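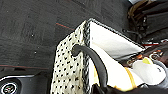

The spotted bag, grey carpet.

Seventeen minutes to the Hundesside ferry and she hadn't written the card. Dots, white tissue, the yellow ribbon — fine. It would do. Her sister liked dots, or had in November.

Keys. Coat. Where was the other glove.

She'd paid too much at Zisness for the colour alone, then carried it home under her jumper in the rain like a stolen cat. Twelve years of not speaking and you bring a present, aparently.

She grabbed the black handle, and went. Forgot teh card anyway.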